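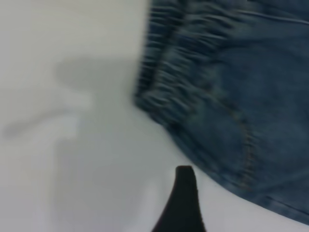 Figure 4. Blue denim garment with a gathered section, lying on a pale surface. The curved line of lighter stitching is faintly visible on the body of the cloth.

4.2 Gathered bands and the trouble with folding in half

Of all the clothes that passed through the Lidis sorting room during our study, the ones that led to the longest conversations were those with a gathered or elasticated part, and denim ones most of all (Figure 4). We had rather expected the big awkward things, the duvet covers and the long winter coats that start arriving in November, to be what people wanted to talk about. Those were mentioned, of course, but it was the humble stretchy waistband that came up again and again, often over a cup of tea when the recorder had already been switched off and had to be hurriedly switched back on!

The difficulty is easy enough to feel with your own hands. A plain pair of jeans has a flat, firm waistband, and this gives the folder a straight edge to begin from. Where the cloth is gathered, the edge pulls itself in and the fabric below it fans out, so the garment is narrower at one end than it wants to be at the other. Fold it in half down the middle and the two layers rarely agree with one another. Rosário Rebelo, who had been folding at Lidis for longer than anyone else we spoke to, liked to stretch the band between both hands, let it go, and only then lay the garment down. Others went straight for the hem and treated the gathers as something to be tucked away at the end.

Seams turned out to be a great help here, and we were pleased to see how much use was made of them. A curved line of stitching in a contrasting thread, such as the one in Figure 4, stays easy to pick out even when the cloth around it is rumpled, and several folders told us they looked for "the gold bit" before anything else. Zeeshan Jafri described turning a garment about until he had found a pocket seam, and said that after that he knew where he was with it. A folded hem served much the same purpose, being thicker than the cloth beside it and so quite easy to find by touch.

We return to the matter of stacking in the next section, where the gathered garments cause a fresh set of problems, the finished parcel being a good deal plumper on one side than the other.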